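From: Sipho Venter
To: trornska-users list
Subject: Re: [trornska-users] left finger drags after pad change

Kittipong Wattanapong wrote:

> We have two of the hand-held Trornska grippers, used for recording cloth
> folding in ordinary bedrooms. I changed the finger pads on the older one
> last month and since then the left finger closes late. It does get there,
> but the right one arrives first and pushes the cloth over before the left
> one touches it. I zeroed it twice and it made no difference.
>
> Counts at full open used to be 660 on both sides. Now the right side says
> 660 and the left side wanders. Is this the encoder, or did I put something
> back wrong? I would like to avoid sending it to Panyasiri again, they kept
> the last one until May.
>
> Kittipong

Hi Kittipong,

I don't think it is the encoder. We had the same thing on one of ours and it was the pivot screws. When you change a pad you have to hold the finger still with your other hand, and it is easy to put a side load on the linkage. After that one of the pivots sits a bit tight and the finger hangs back until the other side has moved enough to pull it along.

Take the power off first. Then work each finger open and closed by hand, slowly, all the way. If one side feels gritty or stops partway, back off its pivot screws a quarter turn and try again. Do the one nearest the pad before the one nearest the body. I used to do it the other way round and ended up chasing the play back and forth for most of an afternoon.

When both sides feel the same, put the power back on and zero it with the fingers fully open. The manual has you zero it closed. That works with the hard pads, but the ribbed ones squash a little and you get a different zero depending on how hard you squeeze. Ours read 248 with the pads just touching and I write that number on the tape on the handle, so whoever picks it up next can check it.

After that I hold it over the work with the fingers open and look at the view from its own camera. You want the two pads leaning in by the same amount.
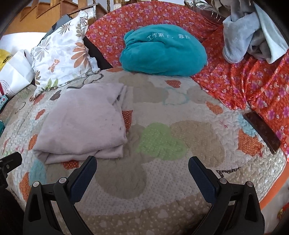

Open position over the bed, pink cloth to the left.

If one pad leans in more than the other at full open, go back to the pivots before you touch the zero again. The software will let you hide a mechanical difference with an offset, and it will look fine until you try to pick up something thin.

Two other things to check while you have it apart. The pads can go on slightly twisted if the backing is not pushed all the way down, and that will drag on quilting or anything else with a raised stitch. Also look for lint in the joints. We clean ours after every 7 hours of cloth work with a dry brush. No oil, it only holds the fluff.

I don't know about the wandering count on the left. If it still wanders once the finger moves freely, check the connector inside the handle — on the Fellemari boards it is the small one next to the trigger, and it can look seated when it is half out. Dindari sells the cable separately, so you may not need Panyasiri at all.

Which revision is the older unit? Rev 2 has a spacer under the left pivot that the later ones dropped, and if that went missing during the pad change, none of the above will fix it.

Sipho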